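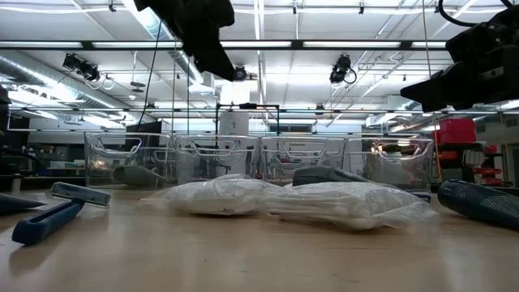

Clear bins in a row, with the small stuff still to be put away.

Section 4: Setting up your Harneo shelf labels

I wrote this part after setting up my own bathroom closet, so it goes in the order that worked for me. You'll need the label roll, the Ulum marker that came in the box, and a dry cloth.

1. Wipe the front of each bin and let it dry all the way. Labels hate dust!

2. Sort first, write later. I did it backwards the first time and wasted half a roll (razors went in with the cotton pads, then moved, then moved again).

3. Write the label while it's still on the backing. Big letters, please -- you'll be reading these half asleep.

4. Let the ink sit for 10 minutes before you touch it.

5. Peel from the corner with the notch and press from the middle out. Leave a little gap under the rim so the lid can close.

Note: The standard roll has 990 labels on it, and the Bennani refill has 800. Both fit the same holder, but the refill goes in with the shiny side facing you.

Caution: Don't stick these on painted wood. They hold up to 4 pounds of pull on smooth plastic and they'll happily take your paint along when they come off. Keep blades in a bin with a lid, up where kids can't reach.

If a label goes on crooked, lift it slowly right away. After a day you'll want warm water and some patience -- Érica Coutinho at Protutbridge swears by a hair dryer on low, and I've come around to that too.

Lid labels are covered in Section 5.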